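The Scent Tax

Every November the catalogs start telling me that I stink. They say it nicely. They show a man in clean camo standing downwind of nothing in particular, and next to him is a closet, a spray, a bag with a fan in it, and a price.

I have hunted whitetails out of the same creek bottom for a long time, and I've been winded by more deer than I care to remember. So I'm the customer these people want. Last fall I finally gave in and spent $500 on the Ganix storage bag, the Haldane base layers and a case of Rultodura field spray. I wanted to be wrong about all of it.

What the label says

Rultodura claims to knock down 85 percent of human odor. I called the company to ask what that meant. Eighty-five percent of what, measured how, by whose nose? A polite woman told me the testing was proprietary and offered me a coupon.

Seren Bellis trained tracking dogs before she took up bowhunting, and she has little patience with the numbers. "Take away most of a smell and a dog still has plenty to work with," she told me. "I never met a dog that cared about a percentage. I don't see why a doe would."

The believers

Mirsad Ristić swears by the stuff. He runs his clothes through the Ganix bag before every sit, sprays his boots at the truck and won't pump gas in his hunting jacket. He also kills a good buck most years. I asked him how often he hunts a stand with the wind at his back.

"Never," he said. "Why would I do that?"

You see my problem. The man who takes the most care with his scent is the same man who takes the most care with the wind, and the bag gets the credit. I've read 6 product reviews this year that made the same mistake.

My own season proved very little, but I'll report it. On good winds I went unnoticed. One morning the breeze swung around at 8 a.m. and an old doe stopped at the edge of the oaks, stamped twice and blew so hard that she cleared the bottom. I was wearing everything I'd bought.

The kitchen question

Then there's the homemade camp. Rawiri Cosgrove boils his own cover scent from cedar and acorns, and he says it cost him next to nothing. I like the price. I'm less sure about the logic - a deer that smells cedar and a man is still smelling a man. I tried a batch anyway, and my hat smelled like a hamster cage until Thanksgiving.

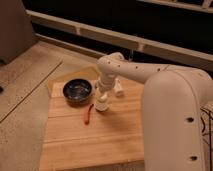
What I kept

I still wash my hunting clothes in plain unscented soap, and I keep them out of the cab when I'm eating a burger. The spray is in the garage. The bag holds decoys now.

The thing I use most is a squeeze bottle of wind powder. If it drifts toward the bedding area, I go sit somewhere else, or I go home and split wood.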